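How to Tidy a Living Room After a Big Shopping Trip

Bags pile up fast. They get set down next to the sofa, things get pulled out of them, and the empties stay on the floor until somebody needs to sit down. This page covers how to clear a living room in that state, sort out the plastic bags, and put the sofa back in order. Plan on 45 minutes for an average room.

What you need

One large sturdy bag to hold the other bags
A trash bag
A vacuum with an upholstery tool
A soft brush or a dry paintbrush, if your sofa has carved wood
A dry cotton cloth

Step 1. Empty every bag

Go through the bags one at a time before you flatten any of them. Receipts, small hardware and loose change end up in the bottom corners. I once threw out a set of Jorkunier curtain hooks this way and had to drive back to the Drurcombe store for another pack. Put the things you find on a table, not back on the floor.

Step 2. Sort the bags

Make two groups. Keep bags that are clean and have both handles. Bags with holes, torn handles or food residue go out. Check whether your local grocery store has a drop-off bin for plastic film, as most curbside programs won't take it.

Heavy dark bags are worth a second look. They often have clothes or bedding in them that belongs in a closet, and it is easy to mistake one for trash.

Step 3. Fold the keepers

Lay the bag flat and press the air out toward the opening. Fold it lengthwise until you have a strip a few inches wide. Starting at the bottom, fold the corner over to make a triangle, then keep turning the triangle up the strip until you reach the handles. Tuck the handles into the last fold.

Large bags make a big loose triangle the first time. Open them up and make the strip narrower. If you don't care for folding, stuff them all into the large bag and hang it inside a cabinet door.

Step 4. Clear the floor at both ends of the sofa

The gaps beside the arms are where most of the mess collects. Start on the left side and finish it before you go to the right. Pull the bags out by hand. Don't push them behind the sofa or under the curtains. 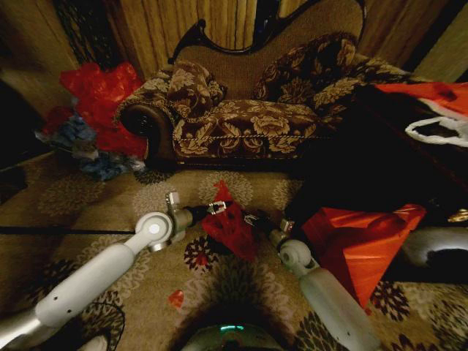 Should I vacuum the carpet before or after I do the sofa?

After. Brushing the cushions and the wood knocks dust and crumbs onto the floor, so the carpet comes last.

Step 5. Do the sofa

Take the throw pillows off and shake them outside. Vacuum the seat with the upholstery tool, working from the back to the front. Go lightly over any braid or cord trim, and use the low setting if your machine has one.

For a carved frame, brush the dust out of the grooves and wipe with the dry cloth. I use a plain Deschamps cloth. Skip spray polish near fabric.

Put the pillows back, one in each corner.

Step 6. Vacuum the carpet

Make slow passes in one direction, then cross them. A patterned carpet hides crumbs, so go over the area in front of the sofa twice.

Put the folded bags by the front door or in the car.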